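Shop Projects > Arms and Grippers > Kitchen counter build, grip trouble

hedlund_dave
Okay, big update from our shared shop! The arm finally runs the whole dish routine from one script. It reaches over the sink, closes on a cup, and moves it on or off the roll-up rack. I've been tuning the closing force since October and I'm grinning like a kid over here.

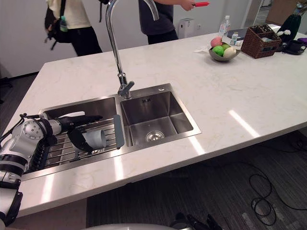 The closing force is set at 13 percent now. Anything higher and the lighter cups squirm away from the fingers, anything lower and they drop. Next step is doing it with the lights off in half the room, which Da-eun Maeng thinks will wreck the vision part. She's probably right, but I want to see it fail for myself.

copperfox
Love this! Are you running Larneo for the planning or did you write your own?

hedlund_dave
Larneo for the planning, my own mess for the fingers. 2189 lines and I'm scared of most of them.

Clive Holroyd
Nice work, but I'd be careful about calling 13 percent "tuned." A cup is round and stiff. Try something with give in it and your number goes out the window. I went through all this with my Jerero hand, 70 grabs on cups without a miss, then it couldn't hold a dish towel.

hedlund_dave
Fair point Clive, and I did get into that a bit! I moved on to odd shapes down at floor level, stuff with hard plastic and fabric on the same piece. Much harder. The wrist camera helps a ton there.
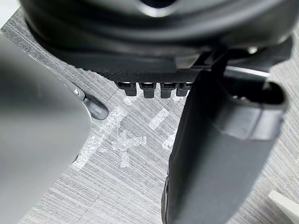 What I really want is for the fingers to notice when the surface changes from stiff to soft and ease off by themselves. Right now it's one force for the whole grab. I log motor current 195 times a second so the info has to be in there somewhere, I just haven't dug it out.

Clive Holroyd
Motor current alone won't get you there. Too much friction in the gears. Put pressure pads in the fingertips and be done with it.

mae_d
Don't agree, sorry. I did soft/stiff sorting from current only and it worked fine once I closed slowly. Pads peel off and then you're gluing every weekend.

Clive Holroyd
Slow is the catch though. Who wants to wait that long for a cup?

mae_d
Me! I've got coffee.

hedlund_dave
Ha, I might try both. Slow close first, it's free. If that flops I'll order pads from Hotier and glue away. Mae, could you post your filter settings?

mae_d
Sure, they're on my other laptop. Give me till tonight.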